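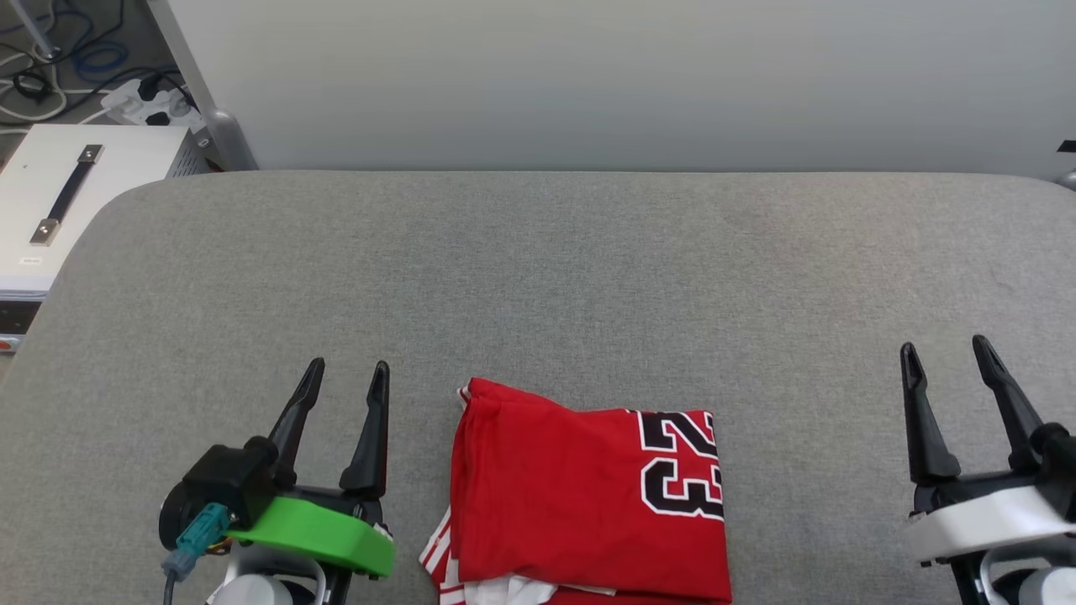
Issue 217, page 70

Fold the Jerseys

By Dimas Tuhumury

I have run the equipment room for a recreational basketball league for long enough to have opinions about laundry. The strongest one is that team jerseys should be folded, by hand, on a table, after every wash. I'd like to argue for that here, mostly because our league spent part of October arguing against it.

The proposal was simple. The jerseys would come out of the dryer, go into a mesh bag with the team name on it, and the bag would go to the coach. The coach would hand out shirts from the bag on game night. It would save us most of Tuesday evening, when two or three of us stand in the back room at the Lozano gym and fold until the building closes.

I understand the appeal. The league owns 3,851 pieces of uniform, counting shorts and the practice tops we bought from Kurkutix, and anyone who has stood in front of that shelf has wished for a bag. I have wished for one myself. I voted no anyway.

My first reason is the numbers. A basketball jersey isn't a T-shirt. The number is a separate layer sitting on the fabric, and on most of ours it has two or three colors to it. A red shirt with a black 23 edged in white and a thin line of red inside that has a lot going on across the back. Whatever method was used to put the number there, the number and the cloth behave differently. The cloth will forgive you for balling it up. The number holds a crease, and a crease that gets pressed under forty other shirts for a week becomes a line, and later a crack. We retired a whole set last spring for cracked numbers. The mesh itself was fine. You could have worn those shirts for another three seasons if you didn't mind being number 1 with half a digit missing.

The people in favor of bags said that folding makes a crease too. That's true if you fold badly. The usual way, in half down the middle and then in half again, puts a hard line straight through both digits. I was taught that way and did it for years. What I do now is lay the shirt face down, bring each side in so the fold falls next to the number where it can, and then turn the bottom up in one loose pass. With a wide number you can't always miss it. A soft fold across the edge of a digit does little harm if nothing heavy goes on top. So the stacks stay low. I keep them to six shirts, and I don't push down on them to make them fit the shelf. If they don't fit the shelf, we need more shelf.

My second reason is finding things. A folded jersey with part of its number showing can be found by anyone in a few seconds. It doesn't matter much if the number ends up sideways. People will tilt their heads. A bag has to be emptied. I've watched a coach empty one onto a gym floor ten minutes before a game, with kids reaching in from all sides, and then seen the shirts get walked on. After the game they went back into the bag with whatever was on the floor. We tried bags with two teams for half a season, so I am not guessing about this.

My third reason is that folding is the only time anyone looks at the shirts. Nobody inspects a jersey on the way from the dryer to a bag. When you fold one, you have both hands on it and you go over every part: the neck, the armholes, the side panels, the hem. Striped trim along the hem is where ours fail first. The stitching lets go an inch at a time, and an inch is a five-minute repair. Left alone, it catches on a finger during a rebound and then you have a foot of trim hanging off a player. I find most of the bad seams at the folding table. I set them in a separate pile and take them home.

The table matters more than people think. For years we folded on the bleachers, and before that on top of the washing machines. Both are bad. The bleachers are too narrow and there's always something sticky. The machines shake. What you want is a flat surface wide enough to open the whole shirt with room left over on both sides, and I like one with some grip to it. Jersey fabric is slippery. On a smooth tabletop the bottom layer slides while you are folding the top one, and you end up chasing it. A felt surface holds the shirt still. Gray is a good color for it, too, as most thread and lint will show up against it and so will any trim that has come loose. We got ours when an office called Linudia cleared out its meeting room, and the fabric on it cost us less than one new set of shorts.

I should be fair to the other side. The time is real. Folding 200 jerseys takes two people most of an evening, and those people have jobs. One of the coaches suggested that we pay Clusix, the laundry service across the street, to wash and fold everything. I looked into it. They fold well, but they fold everything in the same square, straight through the number, and they stack it high. They were polite when I asked about changing that. It would have cost more than we have.

Someone else suggested hangers. Hangers would be better than folding, and I would take them tomorrow if we had a closet the length of the gym. We have one shelf unit and a door that doesn't open all the way.

The vote went to a compromise. Practice tops go in bags, which is fine with me, as they have no numbers on them and most are past saving. Game jerseys get folded. Coaches who return a set already folded get first pick of practice times, and three of them took the offer in the first week. One set came back in halves and quarters, with a line down the middle of every number. I refolded it and sent the coach a note on how to do the sides. His next set was better, though he still stacks them too high.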